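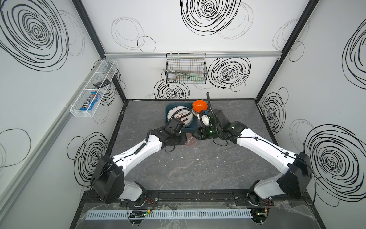 Bench 2, dark teal tray on the marbled surface, plate in tray.

28th May

Glaze adhesion and dishwasher durability, second block. Continues from the November entry, same rack positions, same detergent dose. Notes below are in the order things were done, apart from the hardness readings, which I copied in at the end of the day from the loose sheet.

Stock

Plates from the Kocabaş delivery, on-glaze print. The Galtico plates are in-glaze and serve as the comparison set. Both lots had been stored in the dry cupboard since delivery. Four of the Kocabaş plates had rim chips out of the box and were put aside for the section cuts, so they are not in the numbers.

Washing machine is the Drerkex under-counter unit. Counter read 3,779 at start of block. Please write the counter down before opening the service panel, as it drops back to the last saved value if the door switch is tripped with the panel off. I lost a count that way in November and had to rebuild it from the energy log.

Cycle settings

Main wash 65 °C, rinse 70 °C, no drying phase. Detergent is the Zekis powder, tub 3. Tub 2 is finished and the label has been kept in the back of this book. The powder in tub 3 is noticeably coarser than tub 2. Sieved a scoop through 1 mm and a fair amount stayed on top, mostly soft lumps that broke under a spatula. Crushed and resieved before dosing. If the lumps are moisture then the dose by weight is slightly low in active material. Have not corrected for this. To check: loss on drying, two samples, top and bottom of tub.

Rinse aid off, as before.

Inlet water

Softener was regenerated the evening before. First reading after regeneration was high and I took it for salt carry-over. Ran two empty cycles to clear it. Subsequent readings steady. Conductivity at the inlet 224 µS/cm before the block and 235 µS/cm after. The drift is within what we saw last time and I do not propose to do anything about it.

The meter wants a new probe. It takes several minutes to settle and reads differently if the cable is touched. Logged with stores.

Gloss

60° geometry, three positions on the well of each plate, none on the rim because the head rocks on the curvature. Black tile checked before and after each lot. The zero moved by 0.2 units between the first and second lot, so the second lot was read again after recalibrating. Use the repeat values. The first set is struck through in the spreadsheet but left in place.

Galtico: no change outside the scatter of the instrument.

Kocabaş: small drop on most plates, larger on the ones from the front left of the lower rack. That corner also had the worst readings in November. I had put this down to plate-to-plate variation, but the plates were shuffled between blocks, so it is the position. Lower spray arm has a blocked outer jet on that side — cleared it with a wire after the block had finished, not during. All readings in this entry are therefore with the jet blocked. The next block will not be directly comparable at that position and the spreadsheet should say so.

Print wear

Graded by eye against the reference card under the D65 lamp, grades 0 to 5. Black lettering holds better than any of the colours, as expected. The red goes first, with loss at the edges of the strokes and a matt look before any colour change. Fine lines are worse than solid areas of the same ink. Hard to grade consistently below 2. I graded the whole Kocabaş lot twice, several hours apart, and disagreed with myself on a number of plates, always by one step. Second grader needed for the next block.

Tape pull on the four chipped plates only. Nothing lifted on three. On the fourth a flake came away next to the chip, with body attached, so this is the chip propagating and says nothing about the print.

Acid spot

4 % acetic acid, 24 h, covered, at room temperature. Started at the close of the last block and read this morning. Room was colder than the method allows for part of the night according to the logger. The method gives 22 °C plus or minus 2 and we touched 19. Result recorded but marked as out of conditions. Repeat in the incubator, which is free from next week if the adhesive samples come out on time.

Do not send the leachate for metals until the repeat is done. The bottles from this run are in the fridge door, labelled, lids taped.

Hardness (from loose sheet)

Vickers on the section cuts, 200 g load, mounted in cold-cure resin. Resin had a ring of bubbles round one section and two indents next to it were discarded. Mean for the remaining indents is in the spreadsheet. Scatter is larger than I would like. The glaze layer is thin on the outer rim and some indents are probably feeling the body underneath. Suggest 100 g next time and accept the smaller diagonals.

Energy log

Meter total for the block written in the log as 2,086 Wh, which cannot be right for the number of cycles run. It looks like the value for the last part only, following the reset when the plug was moved to the other socket. Need to pull the raw file.

To do

Loss on drying, Zekis tub 3
Probe for conductivity meter, chase stores
Map of lower rack with jet clear, dye test on blank plates
Repeat acid spot in incubator
Note on jet in spreadsheet, header row and position column
Raw energy file
Reorder 1200 grit discs, last pack open

Counter at end not yet read, machine still draining when I left the bench.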